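Ticket 647: Wrist view drifts during teleop demos, simulated kitchen
Project: Urkari
Status: Solved, leaving open for comments
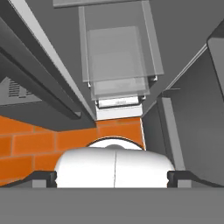
Wrist view in the sim, both fingers up, brick wall and cabinets behind.

Problem: when I drive the arm by remote control, the hand lags my controller and then jumps. Of 10 demos I recorded, 6 had a visible jump in the replay.

Tried first: restarted the Mutach bridge, swapped the USB cable, lowered the render quality. No change with any of them.

Update, 11 pm: found it! The controller was sending poses faster than the sim was stepping, so old poses piled up in the queue. I set the queue length to 1 in the Fusidov config and wow, what a difference. The hand goes where I go now, and small wrist turns feel great.

Re-recorded all 10 demos with the new setting. Zero jumps on replay (I watched every one twice, I was that happy).

Still to do: the Makowska export script expects the old timestamps and prints a warning. The files load fine. If anyone has a patch for that, please attach it to this ticket and I'll test it the same day.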